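6 min read

1/ OK so a bunch of you asked what I've been doing every evening since the start of November, and the short version is robot club. The long version is this thread. Get a snack.

2/ Background for anyone new: I'm a second-year at Camacho and I joined the robotics club because a girl in my statics class said they had a good kettle. They do have a good kettle. They also have one robot arm, and I have now spent more time with it than with my roommates.

3/ Our project this year is called Cistadero. Please don't ask what it means, the name was on the whiteboard when I got there and nobody would let me erase it. It's our entry for the Temex student round, assembly category. One arm, one gripper, one upright board, lots of small annoying parts.

4/ The scoring is out of 2,000. You get points for picking up a part, more for getting it to the right spot, and a big chunk for leaving it there properly and backing off without knocking anything. That last chunk is where our dreams go to die, every single night.

5/ The target is a fake circuit board. Big flat gray thing with raised boxes and slots on it, like somebody drew a motherboard from memory and then made it chunky. It stands up on its edge instead of lying flat, and oh boy does that change everything.

6/ When a board is lying on a table, gravity is your friend. You let go a hair too early and the part sort of settles where you wanted it. Stand the same board up and letting go early means the part is on the floor, and you're on your knees with a phone flashlight (ask me how my jeans are doing).
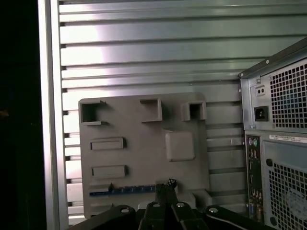

So my whole job for the first two weeks was the approach. Come in straight, stop short, creep the last bit. It sounds like nothing! I had a version that did it in four lines of code and I was so proud of it, and it drove the fingertips into the board on the first try with a noise I can still hear.

7/ No damage, by the way. Except to me, emotionally. The club rule is whoever crashes the arm washes the mugs, so I know every mug in that room by name at this point.

8/ Somebody is going to say "just use slower speeds," so let me get there first. We did. Slower speeds are great until you remember there's a clock. You can creep beautifully toward a slot and then a horn goes off and you get nothing for it. We need to be fast through the boring air and slow near the board, and the trick is deciding where the boring air ends.

9/ The way we do it now: one waypoint well back from the board, one close in, and between the close one and the board the arm is only allowed to move along a single direction. No turning the wrist, no sideways fixes. If it's lined up wrong, it backs out to the close waypoint and tries again.

10/ I fought against that back-out rule for a week because it felt like wasting time. I wanted to nudge! Nudging felt so much smarter! Then we ran both versions over a long evening and the nudging one lost by a mile. I have said sorry to the teammate who wrote the back-out rule. I've said it several times. She'd like it in writing, so there you go, it's on the internet now.

11/ Numbers, for my fellow numbers people. Our first full practice run scored 602. I thought that was pretty good until I saw the old club spreadsheet. Our best practice run so far is 1,853, and I screamed so loud that the chess people from across the hall came over to check on us.

12/ (The chess people are lovely. They have since adopted us. One of them keeps suggesting we castle.)

13/ What got us from the first number to the second wasn't one big thing. Some of it was the approach stuff. A lot of it was finding out that we'd measured the board from its corner, and the corners are rounded, so "the corner" meant something different to each of us. Three people, three corners. We now measure from a straight edge and everyone has to point at it out loud before we start.

14/ Another chunk was the grip. If you grab a tiny part off-center it'll hold just fine all the way across, and then the second it touches anything it swivels. So we grab, lift, pause, and have a look before going anywhere. The pause costs us a little time on every part and I'd still never give it up.

15/ Then there's tilt. We used to keep the hand nice and level for everything, mainly because it's easier for human brains to think about. Some spots on the board are much happier if you come in with the wrist rolled over though, and once we allowed that, a whole set of moves that used to end in a scary elbow pose just went away.

16/ The catch is that I can't read the live picture when the wrist is rolled. Up is over there, left is sort of down, and I will confidently say "go left" and send us the wrong direction. We've banned left and right in the room. You have to say "toward the blue strip" or "toward the ledge" now, and it works so well that I've started doing it at the grocery store.

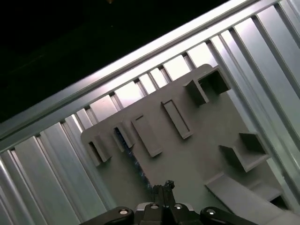 17/ Scheduling corner, the least glamorous part of the thread. The room gets booked through Clasesport, the same site the school uses for the gym and the tennis courts, so our robot time shows up on my calendar as "court, indoor." My mom thinks I've taken up badminton. I haven't corrected her and at this point it's been too long.

18/ We've got 18 evenings left before the Temex round. That sounded like loads when we made the plan. The plan also said we'd be done with inserting by now and happily working on going faster, ha ha, so maybe don't trust the plan.

19/ What's still bad: letting go. The fingers open, one side leaves the part a tiny bit before the other, and the part gets tugged. Some nights it's fine all evening and other nights it's every other try. We've cleaned the fingertips, changed how far they open, changed how fast they open, and had a very serious talk with the robot.

20/ My current theory is that we shouldn't open all the way at once. Open a crack, wait, open the rest, then back straight out. I'm trying it tomorrow. Half the team thinks I'm right and the other half has already put the mugs in the sink for me.

21/ If you've done small-part insertion on a board that stands upright, please come talk to me. I especially want to know whether you push a little before you let go, and how you decide that a little is enough. We've been arguing about it for days and the argument now has its own page in the club notebook.

22/ And a few people asked if you need to know how to code to join something like this. You don't! Two of our best people came in with zero code. One of them is in charge of the log and catches stuff that the rest of us would swear didn't happen, and the other one is just frighteningly good at looking at a move and going "mm, no, it's going to clip that box." She's right every time and it's very annoying.

23/ Things I'd tell myself back at the start: label your waypoints with words, because "p7_new_final2" will mean nothing to you by dinner. Save the run before you fix the run. Eat something before evening sessions. Write down what you changed, even if it's tiny, even if you're sure you'll remember (you won't, I didn't, and it cost us a whole night).

24/ OK, kettle's on and it's my turn at the keyboard. I'll post how the two-step letting-go thing does tomorrow night, good or bad, and if it's bad there'll be a picture of the mugs.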